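Wanted: people with an ugly chair and a free winter

I've been re-covering chairs in a former shoe store in Stondden for longer than I want to work out on paper, and every fall I tell myself I'm going to teach a proper group again. Last year I didn't, for reasons you can guess. The year before that I had a bad wrist. So now it's happening, and I'm looking for people to come and do it with me.

The project is called Irkulard. (It was the name on a box of tacks that came with the shop. I have no idea if it was a brand or a person or a town, and I've stopped trying to find out.) You bring a chair, you strip it, you learn what's inside it, you put it back together with new fabric, and along the way you keep a notebook. At the end I collect the notebooks, copy them, and turn them into a plain little handbook for beginners. You get your notebook back, and a copy of the handbook, and your chair.

I've wanted that handbook for years. The books I learned from were written by people who had already forgotten what was hard. They'll give you three pages on the history of the spring and one line on how to pull fabric around a back leg, and the back leg is where everybody cries. I want to know where you got stuck, in your own words, on the day you got stuck, with the swearing left in if that's how you write.

What kind of chair

Something small. A dining chair with a padded seat, a side chair, a desk chair with no wheels, a footstool if you're nervous. No recliners. No wing chairs either, I'm sorry, I know you have one, everybody's aunt left them one. A wing chair is a whole year of somebody's life and I only have you until April.

The frame needs to be solid enough to sit on now. I can help you glue one loose joint. If it has more than that wrong with it, call me before you haul it over and we'll talk about whether it's worth it. Wormholes that are old and quiet are fine. If fresh dust is coming out of them, the chair stays home, please, there's a lot of old wood in my shop that I'm fond of.

If you don't have a chair at all, I've got a few orphans in the back room that need good homes. First come, first served, and one of them is really very nice.

About fabric
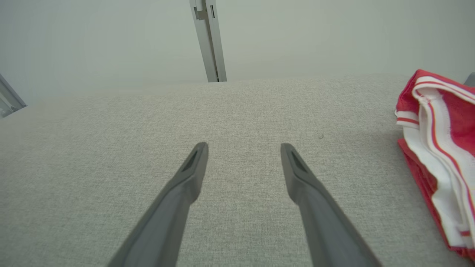

Picking fabric is the part people look forward to the most and it's also where I'm going to be the bossiest. For your first chair you'll be working in something plain. I know you've got your heart set on the big parrots or the stripe, and the parrots can be chair number two! Stripes have to be straight, and they have to stay straight while you're pulling with one hand and stapling with the other, and a print has to be centered on the seat and then again on the back and the two have to agree with each other. A light gray with some texture to it, like the fabric in the picture, is a much kinder thing to learn on. With no stripe to go crooked, you get to put all your attention into your tension and your corners. If gray makes you sad you can have plain green or plain rust or plain whatever you like, just so long as it's plain and it's meant for furniture. Dress cotton tears at the tacks. Old curtains are a maybe, bring them in and let me yank on them.

I order through a supplier called Kokkinos, who have put up with me for ages and give me a fair price on short cuts. You can order with me at cost or bring your own. Don't buy anything until after the first evening, though, when we've measured your chair together. People always buy too little, or they buy enough and then cut it wrong, and I'd like to be standing next to you for both.

And please let go of the idea that the fabric is the hard part or the important part. It's the last thing that goes on. Most of what you'll learn is webbing, and padding, and how to get old staples out without stabbing yourself in the thumb.

Who I'm looking for

I have room for 14 people, split into two groups so that the benches aren't crowded. I'm going to try for a mix. Age doesn't matter to me so long as you're over 18. Experience doesn't matter much either, except that I don't want anyone who's already done this for money, since the notebooks wouldn't be much use to a beginner. If you've sewn a bit, great. If you've never held a staple gun, also great, and probably better for the book.

What I do care about:

You can come most weeks. Life happens, kids get fevers, cars don't start. But if you already know you'll be gone for all of January, this isn't your year.

You'll write in the notebook. It doesn't have to be good writing. It can be lists and drawings and arrows. It can be in a language other than English if that's how you think, and I'll get help with it. But it has to get written, the same night if you can manage it. I've tried doing it from memory a week later and what comes out is a tidy little story with all the useful mess gone.

You're OK being slow. Some evenings you'll spend the whole time pulling out nails. I find it soothing, my sister thinks it's a punishment.

You can be around dust. I have fans and masks and I sweep, but a chair from the fifties has seventy years of crumbs in it and there's no getting around that. If you've got bad asthma, please talk to your doctor first and then talk to me.

How it runs

We go for 19 weeks, one evening a week, with a break over the holidays that isn't included in that number. Doors open at six and I start talking at six thirty. We stop at nine, and I mean it, I've got a dog.

The first five evenings are all taking apart. I know how that sounds. But this is how you learn a chair – every layer comes off in the opposite order from how it has to go back on, so if you take it apart with care you've got your instructions lying there on the bench. You'll keep the old cover in one piece if you can, and label each panel with tape. It will be your pattern later. You'll write down what you find. People find coins, of course, and hairpins, and once a very polite letter to a landlord.

Then webbing and springs, for those whose chairs have springs. If yours doesn't, you'll help somebody whose does, because everyone ought to tie one spring in their life. Then padding. I'll show you horsehair and coconut fiber and also foam, and I won't be a snob about foam. Then a layer of muslin, which you'll want to skip, and which I won't let you skip. Then the fabric, and after that the trim and the dust cover underneath, and you're done and you can carry it home on the bus with everybody looking at you.

If you finish early, you can start a second one. If you don't finish, I'll keep the shop open a few extra evenings in the spring until you do. I haven't sent anyone home with a half chair yet and I'd like to keep it that way.

One more word on looking after your cloth while you work. Keep it rolled, never folded, and keep your coffee on the windowsill and off the bench. When we get to cutting I'll ask you to spread it out flat and look at it for a good while first. Even a plain gray weave won't look like one gray all the way across when you get close to it, it'll go warmer in one spot and bluer in another depending on how the light's falling, and beginners see that and panic and think they've been sold a bad piece. Turn it around, look again, then decide.
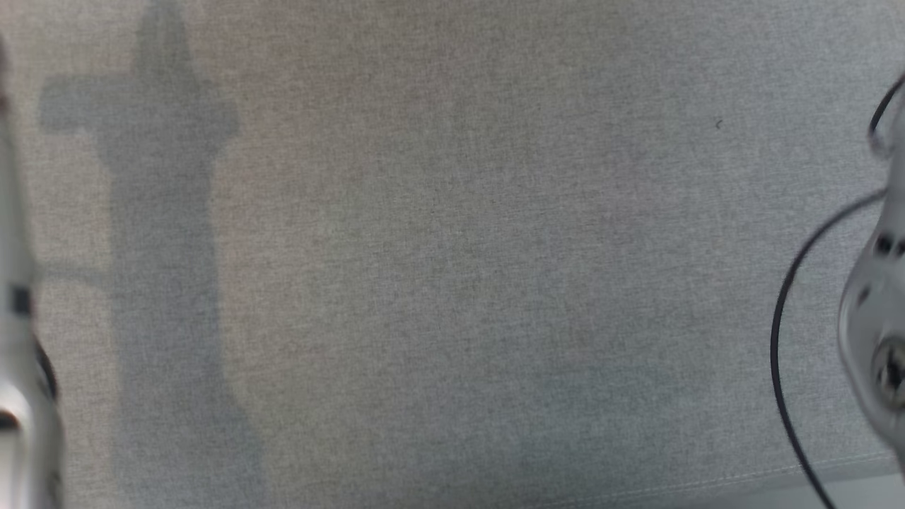
What it costs and what you get

The fee is 95 dollars for the whole thing. That covers webbing, twine, tacks, staples, muslin, padding and the use of all my tools. It doesn't cover your top fabric or any fancy trim. If 95 dollars is a problem, say so when you write and we'll fix it. I don't need to hear the reasons and it won't count against you.

You also get tea, and a hook with your name on it, and storage for your chair between sessions, so you're not lugging it back and forth. The shop is locked at night but I can't insure your great-grandmother's heirloom for what it means to you. Bring the second-best chair.

Your name goes in the handbook if you want it there and stays out if you don't. If I quote from your notebook I'll show you the lines beforehand. You can change your mind about any of it right up until it goes to the printer.

Getting here

The shop is called Filtodport and it's on the ground floor, with a wide door and no step, which matters if you're carrying furniture or using a wheelchair. The bathroom is down a short hall and has a grab bar. There's street parking in the evenings, though you may have to circle a little. You can pull up right in front to unload as long as you put your flashers on and don't stop to chat.

The benches are all one height at the moment. Two of them can be raised or lowered if you tell me ahead of time, and I've got stools for anyone who can't stand for long. I sit for most of it myself these days.

How to sign up

Write me a letter or a note and drop it through the slot at the shop, or stop in when the light's on. Tell me who you are, what your chair is like, why you haven't thrown it out yet, and which evenings you can't do. A photo of the chair is a big help, one from the front and one from underneath. Half a page is plenty.

I need to hear from you by 26 October 2021. I'll read everything and get back to each of you, yes or no, within the week after that. If there are more of you than I've got room for I'll try to put together two groups that'll get along and have different sorts of chairs, and I'll start a list for next time.

Questions are fine too, even small ones. And if you know somebody who'd be good at this and would never put themselves forward, please go and bother them about it.

Griet Declercq
Filtodport, Stondden

P.S. Comfortable shoes. Closed toes. The tacks go everywhere.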